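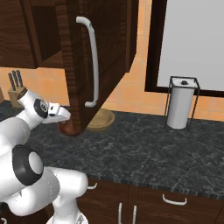 Figure 7.1 A simulated kitchen cell. The gripper fingers hover just above a cup on the counter, beneath the open door of a wall cabinet.

Chapter 7
Setting Up the Cell: Frames, Reach and Clearance

Look at the gap between those fingers and the cup. It's small, and nearly everything in this chapter lives inside it! If the arm's base is entered a little too far from the counter, the fingers close on air. Enter it a little too near and the cup goes over. The same numbers matter just as much on the real floor, so the habits you build in a model will carry straight across to the hardware.

We'll stay with one cell for the whole chapter: the Gedetti practice kitchen, built in software by Priya Yazzie and Weidong Fan for the training shop at Wimley. It's a wonderful cell to learn on because the furniture moves. A cabinet door that is clear of the elbow when shut may be right in its path when open, and a handle that sticks out from the door takes up room of its own. Students who check reach with every door closed get a surprise in Exercise 7.4.

The setup goes in this order:

1. Fix the base frame and write down where it sits relative to the counter's front edge.
2. Set the tool point between the fingertips.
3. Enter the swing of each door, handle included.
4. Run the slow path and log the smallest clearance at each stop.

Step 2 is where most of the fun is. Aurel Bratu's log for the cell, reprinted in Section 7.3, shows a tool point that was off by 3 mm. He ran 17 slow paths before he found it – the offset had been typed into the wrong axis – and his notes along the way are a better lesson in fault finding than anything we could make up.

Before you begin, load the cell file and read the joint limits sheet at the back of the book. You will also need your base frame worksheet from Chapter 6. Keep your own log from the first run, with the clearance values in millimeters and a line for anything you changed.

7.1 Where Is the Base?

Every position in the cell is measured from the base frame, so we start there.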